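Packing and Kitting Forum > Shop Floor > Automation

Thread: Arm on the lidding bench, what happened to your people?

benchwright
Posted 11/11/2023

We run a small co-packing shop, two shifts, mostly jars and tubs for other people's brands. The owner signed for a robot arm in August and it goes live on the lidding and placing bench after the holidays. I lead the first shift. I have been told that no one is losing a job, and I believe it as far as it goes, but I have also been told the bench will need fewer hands and I have to write up what the others will do.

What I want to hear from people who have been through it is what the day looks like afterward. I don't need the sales pitch. I already sat through it at Costigan.

dockside_lou
We put one in at Driltthorpe. Seven people on that line before, five on it now. The other two went to receiving and one of them liked it. The other one left by spring.

The five who stayed do more walking. They used to stand at one station and talk to the person across from them. Now they feed the arm, clear rejects, bring empties, and sign the sheet every hour. Less wrist pain, more foot pain. Buy mats for the whole aisle and not only the bench.

mrs_tallow
Who wrote the signoff sheet? Ours was written by the integrator and it asked for things no operator could know. Get your own people in the room before that gets printed.

benchwright
Integrator is writing it. I'll ask.

kettle39
I'm going to disagree with the tone in here a little. I did lids by hand for years. I have had surgery on one thumb. When the arm came in I was moved to changeovers and I would not go back. If you ask people who talk about the old bench like it was a social club, a lot of them were on it two days a week.

dockside_lou
I was on it full time. I didn't say it was a club. I said people talked to each other and now they don't, and management didn't count that as a change so nothing was done about it.

kettle39
Fair. We didn't lose that because our break area is next to the cell. Layout matters.

pallet_jack_off_duty
The part that surprised our shop was how fussy the placing is. A person picks up a jar that is a finger's width off and never notices. The arm needs the jar where it was told the jar would be, so somebody's job becomes putting things in exactly the right spot. We went through a lot of tape. First it was corners only, then a full patch under each position. When a patch gets scuffed or somebody peels it to clean, you spend the next hour chasing bad picks and everybody blames the gripper.

At our place the tape belongs to the operator on shift. If it's lifting, the operator stops the cell and replaces it and does not have to ask anyone. That was a fight to get but it was worth it.
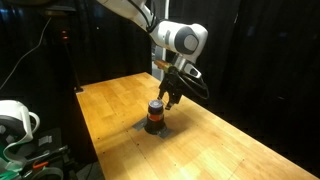 Veria wants to know what happens to the operator's rate during that stop, and says that on her line the downtime goes against the crew even when the cause is a worn patch or a dirty sensor.

pallet_jack_off_duty
It was like that for us at first. Now there's a separate code for cell maintenance and it doesn't touch the crew number. You have to get that agreed before go-live. Afterward they will tell you the reporting system is locked.

benchwright
This is useful. We have a crew bonus and I had not thought about which bucket a stop goes into.

mrs_tallow
Think about it hard. With hand work a slow hour was 200 jars short and you could make it up after lunch. With the arm you can't speed up to recover. It runs at what it runs at. If your bonus is built on a daily total then one long stop in the morning means the crew has lost it by nine and they know it, and then you have a whole day of people who don't care.

We changed ours to a weekly figure. Not perfect.

gravelroad
Weekly is worse for part timers. We tried it and went back.

mrs_tallow
Depends how you prorate.

gravelroad
We prorated. They still came out behind, because the stops bunch up on the days we run new product and those are the days the part timers come in.

kettle39
Different question for the OP. Who is getting trained to teach positions? In my shop it was 3 people and all of them were from maintenance. Took the line a year to get one operator on that list. Meanwhile every time a customer changed a lid we stood there waiting for somebody to come up from the basement.

benchwright
Right now it's maintenance only. The reason I was given is insurance.

kettle39
Ask to see that in writing. I was told the same thing and there was nothing in the policy about it. What they meant was that maintenance is on a different pay grade and they didn't want to move an operator up.

dockside_lou
Agree with kettle on this one. If the bench people can't touch the teaching then they are just loading a machine, and the good ones will leave. The one I mentioned who quit had been our best on the bench. She knew every lid that cross-threads. None of that went into the program because she wasn't asked, and we found all of it again the slow way.

furnska_nights
I work for the Furnska plant and do nights. Something for the second shift lead, if you have one. The cell gets tuned on days with everybody standing there, and then it gets handed over at the end of shift with a note. Lighting is different at night, the product has sat in a colder room, and the people who know the thing have gone home. We had an on-call number that rang out for most of the first month. Put one trained person on each shift from the start even if it slows the training down.

gravelroad
Seconded. Our night crew just turned it off and did lids by hand. They beat the day numbers for a while too.

pallet_jack_off_duty
For a while.

gravelroad
Yes, for a while. I'm not saying it lasted.

benchwright
Thanks all. So far my list for the owner is a separate stop code, operators allowed to fix tape on their own, two bench people on the teaching course, one trained person on nights, mats down the whole aisle. I'm going to leave the bonus question open until I've talked to the part timers.

I'll also sit down with the woman who has been on our bench the longest and write out what she knows about each lid before the integrator comes back.

mrs_tallow
Pay her for that time. And put her name on the sheet.

dockside_lou
What size jars are you running? If you have more than one diameter, ask them now about finger changes and who does them. Ours come loose.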